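Floor Markings Deserve a Line in the Budget
Natalina Longo, Facilities Planning, Cirnbridge
November 2, 2018

Shared laboratories are usually planned from the bench upward. Desks are ordered, chairs are assigned, outlets are placed along the walls, and the floor is treated as whatever remains. It is the position of this office that the floor should be planned first, and that the rules governing it should be as plain as those governing chemicals or keys.

Our technical building was laid out for 90 occupants at fixed desks. Work no longer happens that way. Staff kneel, stand, and walk while they work, and a good deal of equipment now sits at ankle height. Power strips have followed the work out into the open, with their cables behind them. Bags are set down wherever their owners stop. Each of these choices is reasonable when taken alone, and the present guidelines say nothing about any of them.

The current practice relies on striped tape. Tape is inexpensive and quick to lay, and this office does not propose to abandon it. A line on the floor, however, states only that a boundary exists. It does not say who may cross it, whether a rolling chair may be parked on it, or which side a cable should run. Raffaele Sartori of the safety section has argued that experienced staff already know these things. That may be so in a room with one team. It is much less certain where three or four groups share the same tiles, and where visitors arrive without an introduction. 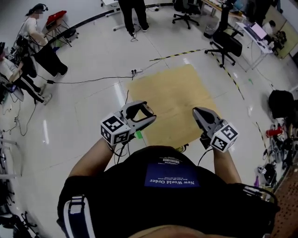

Power deserves particular attention. Where a strip must rest on the floor, its cable should follow the nearest boundary line and should be covered wherever people walk. Fire extinguishers should have a marked position of their own, kept clear of equipment and wiring at all times. Chairs not in use should be returned to a desk.

The department set aside $2,156 in September for signs and tape. We recommend that part of this sum go to cable covers and to a second tape color reserved for walkways. Consuelo Marulanda has offered the use of her section's floor plan as a starting point, and section heads are asked to send corrections to her directly.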